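Transportrecht für Logistiker
Handout zur 6. Einheit: Wer hat eigentlich was versprochen?
Dozent: Seung-woo Cha

Vorbemerkung
Das Handout ersetzt weder die Vorlesung noch das Gesetz. Bringen Sie bitte das HGB mit, auf Papier oder digital. Wer es in der letzten Einheit als Unterlage für den Kaffeebecher benutzt hat, darf es diesmal aufschlagen, und zwar ab § 407.

1. Spediteur und Frachtführer
Im Alltag heißt jeder Spediteur, der einen Lkw besitzt oder jemanden kennt, der einen besitzt. Das Gesetz ist pingeliger. Der Frachtführer verpflichtet sich, das Gut zum Bestimmungsort zu befördern und dort an den Empfänger abzuliefern (§ 407 HGB). Der Spediteur verpflichtet sich, die Versendung zu besorgen (§ 453 HGB). Er organisiert also: Beförderungsmittel und Beförderungsweg bestimmen, ausführende Unternehmer auswählen, Verträge schließen, Ersatzansprüche des Versenders sichern (§ 454 HGB).

Solange alles ankommt, interessiert sich für diesen Unterschied kein Mensch. Geht etwas zu Bruch, entdecken erstaunlich viele Fuhrunternehmer ihre Liebe zur reinen Organisation.

Der Gesetzgeber kennt das Spiel und hat drei Türen eingebaut, durch die der Spediteur hinsichtlich der Beförderung in die Rolle des Frachtführers gerät:
Selbsteintritt, § 458 HGB: Er führt die Beförderung selbst aus.
Fixkostenspedition, § 459 HGB: Er vereinbart einen festen Preis, der die Beförderungskosten einschließt.
Sammelladung, § 460 HGB: Er versendet das Gut zusammen mit dem Gut anderer Versender.

Merken Sie sich vor allem die mittlere Tür. In der Praxis ist sie sperrangelweit offen, weil fast jeder Kunde einen Festpreis hören möchte.

2. Der Fall Finstead
Die Finstead GmbH verkauft Pumpengehäuse an die Onar KG. Die Sendung wiegt 900 kg. Finstead beauftragt die Spedition Vusia »mit der Besorgung des Versands« zum Festpreis von 2.508 Euro, alles inbegriffen. Vusia gibt den Auftrag an den Fuhrunternehmer Wallin weiter. Wallins Fahrer übernimmt die Ware und unterschreibt den Frachtbrief, ohne hineinzusehen. Bei Onar kommt die Sendung vollzählig an, allerdings sind sämtliche Gehäuse gerissen. Alle Orte liegen im Inland.

Vusia schreibt daraufhin einen sehr höflichen Brief. Man sei lediglich Spediteur, habe Wallin sorgfältig ausgewählt und bedaure den Vorgang außerordentlich.

Lösungsskizze
a) Einordnung. Das Wort »Besorgung« im Auftrag hilft Vusia wenig. Der vereinbarte Festpreis führt zu § 459 HGB, für die Beförderung gelten Rechte und Pflichten eines Frachtführers. Das Bedauern ist zur Kenntnis zu nehmen.
b) Haftungsgrund. § 425 Abs. 1 HGB: Haftung für Verlust oder Beschädigung in der Zeit von der Übernahme bis zur Ablieferung. Auf ein Verschulden kommt es zunächst nicht an. Wallin ist für Vusia »andere Person« im Sinne des § 428 HGB.
c) Entlastung. § 426 HGB verlangt, dass der Schaden auch bei größter Sorgfalt nicht zu vermeiden war. »Der Fahrer ist sonst immer sehr vorsichtig« genügt dafür nicht. Gründlicher prüfen: § 427 Abs. 1 Nr. 2, ungenügende Verpackung durch den Absender.
d) Umfang. Wertersatz nach § 429 HGB, also Wert am Ort und zur Zeit der Übernahme. Bei Beschädigung zählt die Differenz zwischen dem Wert des unbeschädigten und dem des beschädigten Gutes. Entgangener Gewinn bleibt draußen, auch wenn er in der Klageschrift noch so liebevoll ausgerechnet wird.
e) Höchstbetrag. § 431 HGB: 8,33 Sonderziehungsrechte je Kilogramm Rohgewicht. Bei 900 kg und vollständiger Entwertung ergibt das 7.497 SZR. Umgerechnet wird nach dem Kurs am Tag der Übernahme oder dem vereinbarten Tag. Bitte nicht den Kurs vom Tag der Klausur nehmen.
f) Durchbrechung. § 435 HGB bei Vorsatz oder Leichtfertigkeit in dem Bewusstsein, dass ein Schaden mit Wahrscheinlichkeit eintreten werde. Hohe Hürde, trotzdem in jeder zweiten Klausur in einem Satz bejaht.

3. Der Frachtbrief
Der Frachtführer kann die Ausstellung verlangen (§ 408 HGB), der Vertrag kommt aber auch ohne ihn zustande. Seine Stunde schlägt später, beim Beweis. Der von beiden Parteien unterzeichnete Frachtbrief begründet nach § 409 HGB die Vermutung, dass Gut und Verpackung bei der Übernahme äußerlich in gutem Zustand waren und dass die Zahl der Frachtstücke stimmt — es sei denn, es steht ein begründeter Vorbehalt darin.

Zur Formulierung von Vorbehalten: »Unter Vorbehalt« ist keiner, solange die Begründung fehlt. »Stempel, siehe oben« ist auch keiner. Brauchbar wäre etwa »Palette einseitig eingedrückt, Folie an der Längsseite gerissen«. Das kostet den Fahrer eine halbe Minute und erspart dem Prozessanwalt eine schöne Rechnung, weshalb man sich die Interessenlage beider Berufsgruppen ruhig einmal vor Augen halten darf.

4. Schadensanzeige
Äußerlich erkennbare Schäden: spätestens bei Ablieferung anzeigen. Nicht erkennbare: innerhalb von sieben Tagen nach Ablieferung, und zwar in Textform (§ 438 HGB). Die Anzeige muss den Schaden hinreichend deutlich kennzeichnen. Ein Ausrufezeichen auf dem Lieferschein kennzeichnet vor allem den Gemütszustand.

Beliebter Fehler: Die versäumte Anzeige lässt den Anspruch nicht untergehen. Es wird lediglich vermutet, dass das Gut vertragsgemäß abgeliefert wurde. Onar kann das Gegenteil beweisen, hat nun aber die unbequemere Arbeit.

5. Zur Vorbereitung
Lesen: §§ 407 bis 439 HGB, mit Ausnahme des Umzugsvertrags ohnehin fast der ganze Stoff.
Überlegen Sie, ob Finstead oder Onar unmittelbar gegen Wallin vorgehen kann (§ 437 HGB), und was Vusia dann von der Sache hat.
Variante: Onar sitzt in Lyon. Welche Norm verdrängt jetzt die halbe Lösungsskizze? Stichwort CMR, vor allem Art. 17 und 23.
Zweite Variante: Finstead hat die Gehäuse in einfache Pappe gestellt und selbst verladen (§§ 411, 412 HGB). Wer freut sich?

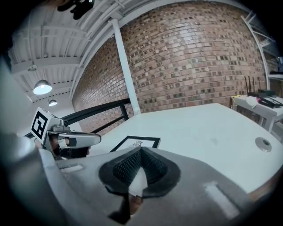

Bremen, im Juli

Die Lösung der Varianten wird in der nächsten Einheit besprochen und vorher nicht verschickt, auch nicht auf sehr freundliche Anfrage. Fragen zum Fall bitte mit Paragraph und Absatz, dann antworte ich schneller. In der Klausur ist der unkommentierte Gesetzestext zugelassen; Klebezettel sind erlaubt, Klebezettel mit Lösungsskizzen nicht.

S. Cha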